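Sewing machine skips stitches on knit fabric, but only on knit

Sewing and Mending > Machines and Equipment

Posted by oda_at_home, 4/9/19

Good evening to all. I have a Dorent machine which I bought second-hand in Kereama. It is a simple mechanical model, it makes straight stitch, zigzag and a few others. On cotton it sews very well and I have no complaint. But when I sew T-shirt fabric, it makes four or five good stitches, then a long one, then good ones again. When I pull the seam, it opens at the long places. The top side looks almost normal, so I did not notice it until my daughter put on the nightshirt and the shoulder came apart at breakfast.

What I did until now: I threaded everything again from the beginning, I cleaned under the plate, I changed the tension up and down (no difference), and I put in a new needle. The needle is size 100, universal, because I had a full packet of them. The thread is Numell, from a big cone. I use zigzag and also straight stitch, both are skipping, the straight is worse.

The repair man at the Lira shop wants to keep the machine for two weeks to look at the timing. I would like to know if I really must give it to him, or if there is something I can try at home. I need to finish three nightshirts before the visit of my mother-in-law.

Thank you for your patience with my English.

Answered by Ruby-Lee McPhee

Please do not pay for the timing yet. If the timing was wrong, the machine would very probably skip on cotton also. You write that it sews cotton well, so I would look at the needle, the thread, the foot and the way the fabric moves, in this order. I had the same trouble for one whole winter and I was also ready to carry my machine to the shop.

The needle

A universal needle has a rather sharp point. In a woven cotton this is good. In a knit the fabric is made of loops, and the fabric can stick to the needle and travel up with it a little. Then the loop of thread behind the needle is not formed well, and the hook goes past without catching it. This is your long stitch.

Buy a packet marked "stretch". Not "jersey" if you have the choice, although jersey is also better than what you have now. The stretch needle has a rounder point and a different shape near the eye, and the hook can come closer to it. Size 100 is much too thick for T-shirt fabric, it is for denim and canvas. Take one of the thin ones. Push the needle up in the holder until it stops, and then tighten the screw. I know you did this, but I say it because I once sewed half a curtain with a needle that was sitting too low.

The thread

You do not say if the cone is cotton or polyester. For knits I use 100 percent polyester. Cotton thread has no give, and even when no stitch is skipped, it breaks when somebody puts the shirt over the head.

A big cone is also not always good on a small home machine. Mine holds 2,000 meters and it is very heavy for the little pin, so the thread comes in jerks. I put the cone in a jam jar on the table behind the machine and let the thread go up over a hook on the wall. A separate cone stand is more beautiful, but the jar cost me nothing. Please also look if the thread is old. Pull a piece between your two hands, and if it breaks with a dry little sound, keep it for basting.

The stitch

Straight stitch is not right for a shoulder seam in a nightshirt. Use a very narrow zigzag, so narrow that you almost believe it is straight, and put the length on 2. If your machine has the stitch that looks like a small lightning, this one is also made for stretching, but it is terrible to unpick, so test first.

Do the test on a piece of the same fabric, and in the same direction as the seam. I was testing always on the nice straight scraps and afterwards I wondered why the shoulder was behaving differently. Light materials all have their own character here. Mesh, for example, gives more or less depending on how it is pulled: the diamonds become wide where it is stretched and close up in the creases, and a finished band on the side does not follow in the same way.
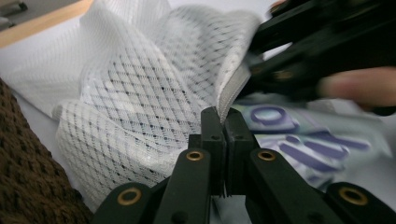

The presser foot and the plate

Look at the hole in the needle plate. With zigzag the hole must be wide, but a wide hole lets a soft fabric be pushed down into it, and this gives skipped stitches especially in the first centimeter. Begin your seam on a small scrap of cotton, sew over it, and go directly on to the knit without cutting. Afterwards you cut the scrap away. Another way is to put a strip of thin tissue paper under the fabric and tear it off at the end. The paper takes some time to remove from a zigzag, and I do it only for the neckline.

If there is a small wheel or lever for the pressure of the foot, make the pressure a little lower. On old Dorent machines I believe it is a round pin on top that you press down, but please check this in your booklet, I have only seen one of them at my aunt's house.

How the fabric moves
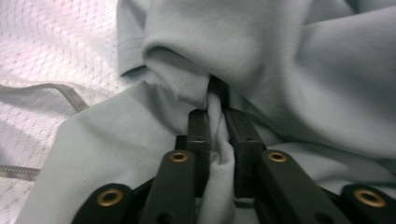 Feeding is where most people spoil the seam, and I include myself. We want to help the machine, so we pull at the back, the needle bends a small amount, and the hook misses the thread. Put the left hand flat in front of the foot and let the other hand only guide. The weight of the work should lie on the table and never hang over the side, because a hanging sleeve is pulling all the time. Before I pin, I also take a small fold in the place of the seam and look how the fabric answers. The gray-blue knit in the photo is a soft one, and a little pinch already draws it up into a thin ridge, with a gap opening just above where it comes away from the folds next to it. With a fabric like this I use clips and not pins, I put them closer together, and I smooth the rumples out completely before I sew.

After all this, iron the seam with steam, pressing down and lifting up, without sliding. Pull it with your hands as strong as your daughter would. If it still skips with the correct needle and on a clean test piece, then yes, the Lira man can have it, and ask him to test it on knit and not on his piece of cotton. I would give him a bag with your own scraps, your needle and your thread.

One more thing about the washing. New knit fabric often has a finish on it that is a little sticky for the needle. I wash it once before cutting, without softener. In December I forgot this with a piece of pajama fabric and I had skips in every seam.

Answered by pellworm

Needle. It is always the needle. My wife changes it after each garment and our machine is older than me.

Answered by stitch_and_stew

I don't agree completely that the timing cannot be the reason. My machine was sewing cotton without problem and it skipped on knits, and the hook was a very small bit late. The mechanic adjusted it and it was better the same day. But I also had the stretch needles already at that time, so for you it makes sense to buy the needles first, they cost less than his opinion.

For the nightshirts, if the time is short, you can sew the shoulders by hand with a backstitch, a bit loose. It takes one evening per shirt. I would also put a narrow piece of the same fabric or a soft ribbon into the shoulder seam so that it does not grow longer on the hanger.

Comment by oda_at_home

Thank you all. I bought the stretch needles and I made the jar with the hook. On the test piece there is only one long stitch, at the very beginning, so tomorrow I will try with the cotton scrap. The cone says polyester on the inside, I had never looked there. Ruby-Lee, my Dorent has the round pin that you describe, but it does not go down. Is there a trick, or should I put a drop of oil?

Comment by Ruby-Lee McPhee

One drop, and wait until the next day. There is usually a ring around the pin. You push the ring and the pin jumps up, then you press it halfway down again. Do not use force on it.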